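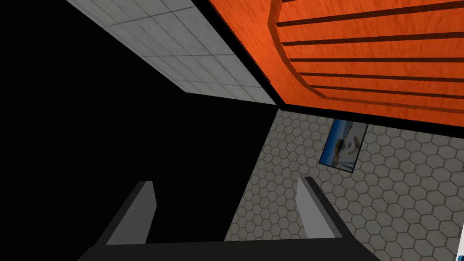 Brerkby House — kitchen, utility and ground floor walk-round
Checklist with comments
Date: 10 October 2021
Done by: In-ho Kwon
Last one: June

Key: OK / Watch / Fix / Stop using

Did this between breakfast and the delivery so comments are short. Anything marked Fix needs a name against it on the board by tonight please. Stop using means stop using.

1. WAY IN AND HALL

1.1 Front door opens fully, closes by itself — OK
Closer a bit fierce. Slowed it a quarter turn.

1.2 Mat flat, edges down — Fix
Back left corner curling again. Taped in June, tape has gone. Wants a new mat, not more tape.

1.3 Hall lights, all working — OK

1.4 Route to back door clear — Watch
Two folded pushchairs and a bag of coats. Moved them. Third time I've moved them. Can we have a hook or somewhere proper.

1.5 Fire action notice up and readable — OK
Still gives the old meeting point though. Meeting point is now the far side of the car park, by the gate. Have written it in pen, needs reprinting.

2. KITCHEN — CUPBOARDS, DRAWERS, DOORS

2.1 All doors hang straight, hinges tight — Fix
Tall one by the fridge drops when opened. Top hinge, screw hole has gone oval. Don't just put a fatter screw in, the side will split. Plug it and redrill.

2.2 Drawers run and stop — Watch
Cutlery drawer fine. The wide one under the worktop comes right out if pulled hard, stop missing on the left runner. Full of pans so it would hurt.

2.3 Handles and knobs tight — OK
Did four with the screwdriver as I went.

2.4 Door fronts clean, no splinters, no lifting edges — Watch
Grooves hold grease. Old toothbrush and warm soapy water, then dry it. No bleach spray on wood fronts, it takes the colour off and leaves them rough.

2.5 Nothing heavy above head height — Fix
Big stock pot back on the top shelf. Down to the bottom please and leave it there.

2.6 Cleaning stuff locked away — Fix
Locked, yes. Key in the lock, so no. Key goes in the key safe.

2.7 Wall cupboards firmly fixed — OK
Pulled down on each one. No movement.

3. KITCHEN — HEAT AND POWER

3.1 Cooker stable, doesn't tip with oven door down — OK

3.2 Knobs all there and marked — Watch
Back right has lost its numbers. You can't tell low from off without bending down to look at the flame. Replacement knob ordered from Bristier, no date yet.

3.3 Oven door seal — OK
Crumbs in it. Wiped.

3.4 Extractor filter — Fix
Filthy. Was down as a monthly job and the sheet inside the cupboard has nothing on it after June. Soak, rinse, dry right through before it goes back.

3.5 Kettle and toaster leads — OK
Toaster crumb tray emptied. Please don't park the toaster under the wall cupboard when it's on. Pull it forward.

3.6 Sockets, no cracks or scorch marks — Stop using
Left socket of the double by the window, faceplate cracked corner to screw. Taped over and labelled. Electrician rung, waiting to hear. Right hand one is on the same plate so that's out as well.

3.7 Extension leads — Fix
One lead plugged into another behind the freezer. Took the second one out. Freezer goes straight in the wall.

3.8 Fire blanket — OK
On its hook, tabs hanging down, reachable without leaning over the hob.

3.9 Extinguisher — Watch
Needle in the green, pin in. Service label due before the winter bookings start. I'll ring.

4. FRIDGE, FREEZER, FOOD

4.1 Fridge temperature — OK
Reads 4. Target is 5 or under. Fine.

4.2 Temperature sheet filled in — Fix
Gaps. Can't prove anything with gaps. Takes ten seconds, pen is on a string.

4.3 Raw meat at the bottom — OK

4.4 Open things dated — Watch
Half a jar of pesto, tub of something grey, both no date. Binned.

4.5 Freezer seal and frost — Watch
Frost building at the top. Defrost before next big booking, not during.

4.6 Allergy folder — OK
Present and up to date. Nut page has come loose, punched it again.

5. UTILITY

5.1 Dryer fluff filter — Fix
Thick. This is the one that worries me most. Every load, empty it, every single load. New sign going up, bigger than the old sign.

5.2 Dryer hose — OK
No kinks, outside flap opens.

5.3 Washer hoses dry at both ends — OK
Ran a paper towel round. Came away dry.

5.4 Floor — Watch
Lino lifting by the drain. Not a trip yet but it will be.

5.5 Mop heads hung up to dry — Fix
Standing in the bucket. Smells.

5.6 Boiler cupboard clear — Fix
Athumani's boxes still in there. Spoke to the office, someone will collect, but they can't sit against the boiler meanwhile. Moved to the hall store.

6. HALL STORE

6.1 Shelving fixed to wall — Watch
Bay nearest the door has one bracket out of the plaster. Took the top row off it. Don't refill until its sorted.

6.2 Load labels on shelves — OK

6.3 Chairs stacked to the line — Fix
Over the line. Line is there on the wall, in red.

6.4 Tables — Stop using
One folding table, leg catch doesn't click. Turned to the wall with a note on. If the note has come off it is the one with the chipped corner. Don't use it for the urn whatever happens.

6.5 Stepladder — OK
Feet on, treads dry, no wobble. Other ladder (the old painty one) should have gone to the tip and hasn't.

7. TOILETS AND FIRST AID

7.1 Hot water not scalding — Watch
Accessible toilet runs hotter than the others. Mixer valve needs looking at. Warning sticker up for now.

7.2 Grab rails — OK
Full weight on both, nothing moved.

7.3 Pull cord reaches the floor — Fix
Tied up in a knot out of the way of the mop. Undone. It has to hang. Please tell whoever cleans.

7.4 First aid box — Fix
No burns dressings left, plasters low. Eye wash out of date. List passed to Linia with the monthly order.

7.5 Accident book — OK
One entry since last check, pinched finger, wide drawer. See 2.2. So that moves up to Fix.

8. OUTSIDE BACK

8.1 Step edges visible — Watch
White paint worn through in the middle where everyone treads.

8.2 Light over the door — OK
Sensor is slow, comes on once you're already down the steps. Turned the dial up, check after dark.

8.3 Bins away from the wall — Fix
Pushed right up under the window. Wheel them back to the fence.

8.4 Drain cover — OK
Leaves cleared.

TO BUY
Hall mat
Drawer stop, left side, or the pair if they only come in pairs
Hinge screws and wood plugs
Eye wash, burns dressings, plasters
White step paint
Laminated sign for dryer

CARRIED OVER FROM JUNE AND STILL NOT DONE
Mat (1.2)
Reprint fire notice (1.5)
Old ladder to tip (6.5)

NOT CHECKED
Loft, hatch was stiff and I was on my own. Upstairs meeting room, in use. Will do both together when there's two of us.

Signed: I. Kwon
Copy in the blue folder, copy on the kitchen board. If you fix something intial it and put the date, otherwise I'll go and check it all over again.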